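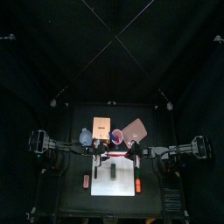
caraway_dan
Posted March 2018
Finally opened the aquavit my sister-in-law brought back, the Grallemo, and I need someone to tell me if I'm the problem. The label promises caraway, dill and orange peel. I get caraway, then more caraway, then a rye bread that has been left in a gym bag with some caraway. It was $61, so I have been back three times to make sure. For the record, my idea of good conditions for tasting is a black tabletop with black walls and a small collection of objects on it, ideally all of them glasses, and I came close to that by turning off the kitchen light. Still caraway. Does it open up, or is this the whole show?

stillwater_peg
How cold did you have it? If it came out of the freezer you've muted everything except the one thing you're complaining about. Pour it, go do the dishes, come back.

caraway_dan
Freezer. My father-in-law says freezer.

stillwater_peg
Your father-in-law is drinking to get through dinner. Let it warm up.

Ottoline
Disagree with Peg, respectfully, as usual. Some of these are made for the freezer and fall apart at room temp. The Bekine is lovely ice cold and tastes like a pickle jar otherwise. I haven't had the Grallemo but I wouldn't assume.

stillwater_peg
A pickle jar is a flavor, Ottoline.

halfmeasure
You want the Firik if you're after dill. Much softer on the caraway, and there's a bit of lemon at the end. I make a sour with it — 2 oz aquavit, 3/4 lemon, 3/4 simple, egg white if you're brave. Converted my whole book club, and they arrived as chardonnay people.

Ottoline
Firik is a vodka that once walked past a garden.

halfmeasure
And yet the bottle is empty.

caraway_dan
OK, update. Left a glass out for the length of one basketball game. There IS orange. It's at the back, and it's shy, but it's there. The dill I am taking on faith.

tom_in_duluth
Has anyone tried the Pētersons? The shop here has one bottle and it's been on the shelf so long the price sticker has faded. I can't tell if that's a warning or a bargain.

Ottoline
Is it the barrel-aged one? Yellowish? Buy it. It was better before they changed the recipe, which I think was in the 2000s, so an old bottle is what you want. Merike Dambrauskienė had a good piece on it in her newsletter last November. She liked it more than I did, and I liked it a lot.

stillwater_peg
Agreeing with Ottoline on this one. Somebody write it down.

tom_in_duluth
Bought it. $70. The clerk asked if I was sure.

halfmeasure
Dan, if you never warm up to yours, try half an ounce in a Bloody Mary. Caraway and tomato get along fine.

caraway_dan
That's how I got rid of the last bottle she brought me. I'll give this one until the weekend.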